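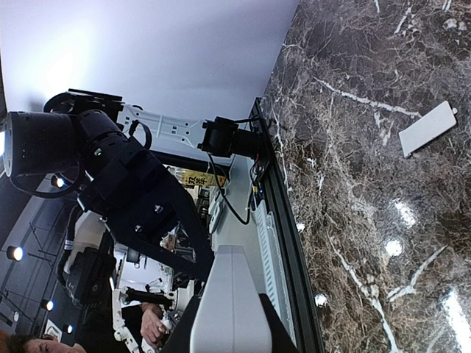 Bench notebook, battery cell, April

Started at 7:40, before the first carts came up from receiving. Writing this up the same day for once, so the people on the other bench can read it while it still makes sense to me.

Where we are: the two arms are doing battery work on the returned remotes. The job is the one we have all done for years. Remote comes in, battery door off, old cells out, look at the contacts, fresh cells in for the test, cells out again if it's going to storage. On a busy day that's thumbs and fingernails for a whole shift, and everybody who has sat at that bench knows what the springs do to your hands. I've wanted something to take this off people for as long as I've been at Lavoie, so yes, I am excited, and I'll try to keep the notes useful anyway!

Morning, teaching runs

Ginette Paquette did most of the teaching. She has the best hands in the building for battery compartments and it shows straight away in how she moves the arms. I would go in from the top and push. She goes in at the spring end, compresses it first, then tips the cell up and out. We always called this "Ginette's way" and never wrote it down, and now it is sitting in the recordings where the next person can use it. I find that wonderful. She says her shoulder was tired by ten, so we swapped her out after 60 takes and Amrit Girard took over.

Amrit's takes are faster and rougher. Nikola Michalski thinks we should keep both kinds, as long as they're tagged with who was teaching. Agreed, tags are now initials plus the tray number. Please don't go back to naming them "good" and "good2" (that was me).

Things I want to remember from the morning:

Long remotes want to spin when you press at one end. Two grippers help a lot, one to steady the body and one to work the cells.

Glare on the glossy dark top. At some angles the ceiling lights come right up off it into the wrist cameras. Sioned Landeg wants to try a matte sheet under the work area. I'd like to see a day's takes without it first so we have something to compare.

Sticker side. We've been putting the tracking code wherever there was room, and the gripper tends to land on it. New remotes get it away from the grip area. Old ones stay as they are, don't peel them.

Handing over from arm to arm is harder to teach than I expected. You have to let go a little later than feels natural. Amrit got it on his fourth try, I still haven't.

Small remotes with the red keypad go in the same tray as the long white ones for now. Tracey Hebden in receiving asked if she should sort them by size first. Told her no, the mix is what we'll get in real life and I'd sooner have the arms see it early. She was pleased, sorting is a whole extra hour for her. 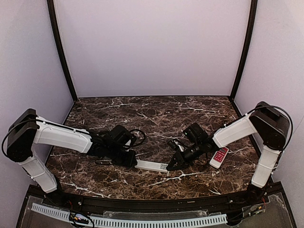

What changed at the bench

Going to put down what people told me at lunch, as close to how they said it as I can manage.

Ginette: likes that she spends less time pulling cells and more time on the contacts. The corroded ones are where the judgment is. She can clean them properly now without a cart filling up behind her. What she doesn't like is waiting. If an arm fumbles a cell she wants to reach in and fix it, and of course she can't while it's live. She asked for a pause pedal. Great idea, and we have a spare from the old Bevska press. Nikola will check whether it can be wired into the stop circuit the way it should be, and until he's signed it off we use the button.

Amrit: worried at first that the teaching would be treated as something you do on top of your regular count. It won't be. I talked to Sioned about it and a teaching shift now counts as a full shift, with no remotes owed. It's written on the board as well.

Tracey: the carts come up steadier. She used to get nothing for an hour and then three people asking for trays at once. With the cell pulling trays one by one she can plan her unloading, and she has taken to keeping the next two trays ready on the shelf by the door.

Sioned: asked the question everyone was thinking, which is whether the bench gets smaller. The answer I was given in February, and repeated today, is that the four of us on the bench stay, and the hours go to repair. We've been sending repairs out to Serport because we couldn't keep up, and some of that should come back in-house. I said I'd put it in the notebook so it's on paper. It's on paper.

Afternoon, batteries in place

Spent from one o'clock on the long remotes, face down, door off, both cells still in.

Approach angle matters more than force here. Coming in flat, the finger rides up over the cell. Coming in steeper it finds the spring end. Nikola dropped the closing speed a step and I left it there for the rest of the day. 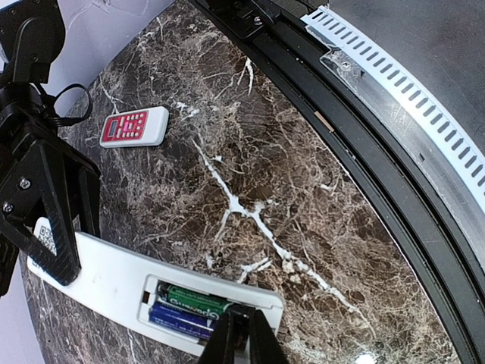

Mixed brands in one compartment are common in the returns, customers swap one cell and leave the other. It makes no difference to the grip but it does to the recycling log, so the person on the bench still reads the wrappers and writes down anything odd. I'd keep that step with a person for a good while. Amrit catches swollen cells by feel and I have no idea how we would teach that.

Ticket 3219 is open for the loose cable tie on the left wrist. Not urgent, but it's been retied by hand and I'd like a proper clip.

Name for the cell: the vote came out as Simley, after the cat that used to live at the loading dock. It's on the whiteboard and I'm not going to argue with it.

For tomorrow

Ginette on contacts all morning, no teaching, rest the shoulder.
Amrit and me on handovers, swap every half hour.
Nikola on the pedal wiring.
Sioned to bring the matte sheet, but don't lay it down until we have the comparison takes.
Ask Tracey for one tray with the doors still on. We've been skipping that part and I'd like to find out how bad it is.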